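Home | Notices | Minutes | Bookings | Contact

Minutes of the Stores and Workroom Meeting, 10th August

Present: Isamu Imai (chair), Kanako Kikuchi, Lorcan Ó Flaithearta, Renji Higuchi
Apologies: Chiyo Yagi

1. Minutes of the previous meeting
Approved with one correction: the shelving order was placed with Batex and had been recorded under Wolano.

2. Condition of the gray bin
Ms. Kikuchi reported on the open-topped gray bin kept on the wooden table. The coating on the pale inner slope below the back panel is chipped and flaking along its lower edge, and the floor of the bin is scuffed, with worn streaks near the corners. Mr. Higuchi asked whether repainting would be sufficient. The chair noted that a quote of $67 had been received from Verach for recoating, and that a new bin of similar size would cost about $100. It was agreed to request the recoating and to review the matter in December.

3. Contents of the bin
The bin continues to hold assorted objects, among them two bottles, one of clear plastic and one yellow-green. Mr. Ó Flaithearta observed that clear bottles are hard to make out against the gray sides and are easily missed when the bin is emptied. It was agreed that the bin shall be emptied in full before it goes out for recoating. Mr. Ó Flaithearta to arrange.

4. Budget
The balance of the stores account stands at $3488. Members accepted the figure. Mr. Higuchi asked that the Matsuda invoice be settled before the end of the month.

5. Table
A request to move the table nearer the window was deferred until Ms. Yagi is present.

6. Other business
Keys to the storeroom are to be signed for in the book. Room 7 is reserved for the next meeting.

The meeting was adjourned. Minutes and photograph respectfully submitted.

Contact the stores office | Copyright Stores and Workroom Office | Back to top

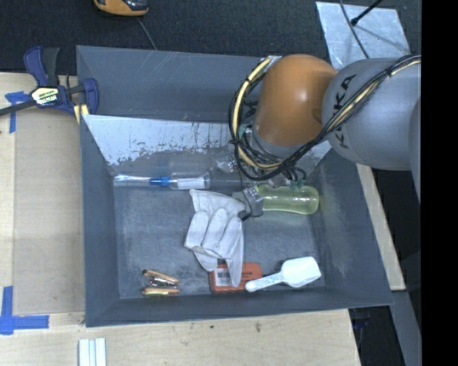 Kanako Kikuchi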